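August 4, 2018

I moved to Nedholm in December with two suitcases and a plan to learn the language properly this time. Eight months on, I can buy stamps, argue gently about a gas bill and follow most of the radio news if the reader isn't in a hurry. My spelling is still poor.

What has helped most is writing by hand. I tried the phone apps first and gave up on them after 4 weeks. Now I pick eight words each morning and write them out until I stop hesitating.

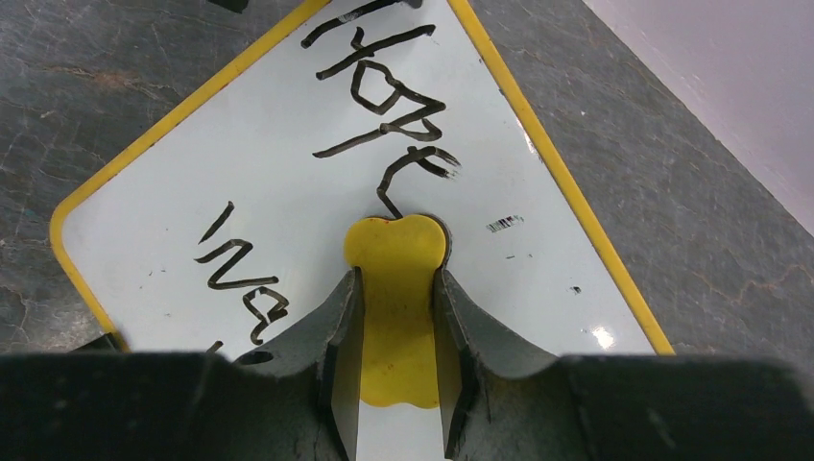
Black marker on white, yellow border.

The evening class in Gresow costs 125 for the term, with the course book on top. It meets in a room over the bakery and goes at a fair pace. The book is called Plakico and is mostly about a family who keep losing their luggage.

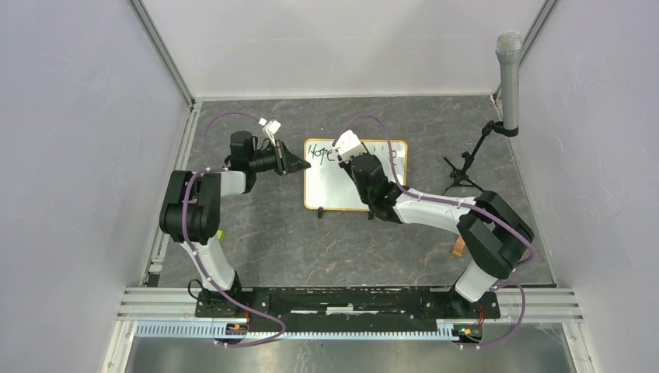

Long words were my main trouble in spring. I would start well and lose the thread by the third syllable, usually when two vowels came together. The teacher's advice was to slow down and say each part aloud while writing it. A word on a whiteboard is good for this, as you can stop near the end of it with the pen still against the board and check what you have before going on. I do the same at home with the names of vegetables.
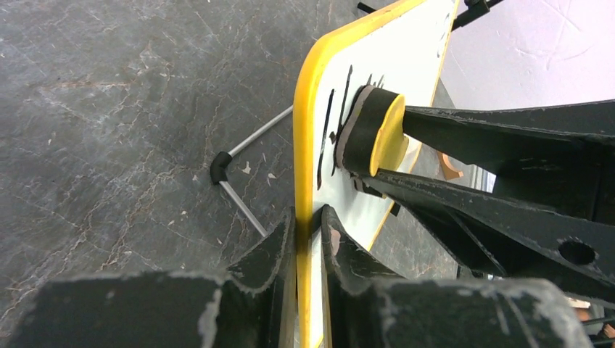 Revision is the part I skip when I'm tired. I keep the old words on cards in a shoebox, 100 of them at the moment, and go through a handful after supper. Cards are easy to put off – the lid goes on and that's it. A board is harder to ignore, even standing on its edge, and a bright yellow frame shows up well from across a kitchen. I may move the worst verbs on to one.

Listening is coming along more slowly. I sit in the Xiao café on Saturdays and try to follow the next table, but people talk over each other and drop the ends of their words. 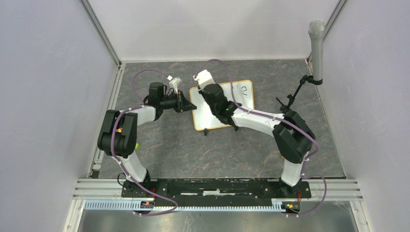
The radio is easier, and so is the man who reads out the platform changes at the station. I understood all of him last week, including the apology.

Next term's class starts at the same price. I've put my name down, and I'm trying to get through the past tense before then.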